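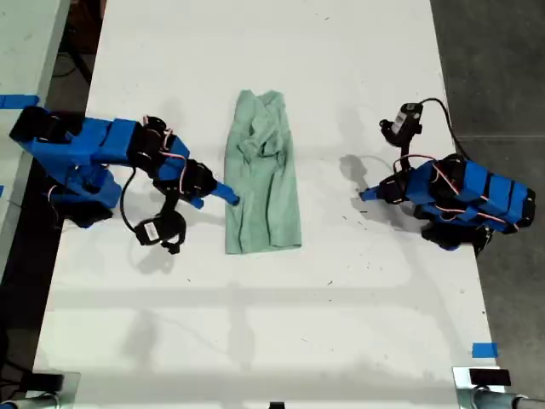 Recording Shirt Folds with Two Arms

I'm on my third batch of folding episodes for Wragg (my little cloth project), and I keep getting asked how I set up a session, so I'm writing it down!

1. Mark your positions. I use blue painter's tape on the tabletop. It peels off clean when you change your mind, and you will.

2. Pick one garment and stay with it for the first 25 episodes. I started with a whole pile of different shirts and the policy learned nothing useful from any of them. Plain colors that stand out from the table are easiest.

3. Check both wrist cameras before you hit record. Tug the cables, move each arm through its full reach and watch the video while you do it. I lost 15 episodes to a cable that pulled loose — still annoyed.

4. Start with the grippers open and clear of the cloth, one arm on each side. Then fold slowly. Slower than that!

5. Mess up the shirt between takes. Bunch the collar, turn it a little, leave some wrinkles in. If every start looks the same, the arms only learn that one start.

6. Throw out bad takes right away. Terence Tapley talked me into keeping fumbles where I recover and finish the fold, and those have helped, but a dropped sleeve I never picked up goes in the trash.

I train once I have 70 good ones. The next batch is towels, probably in May.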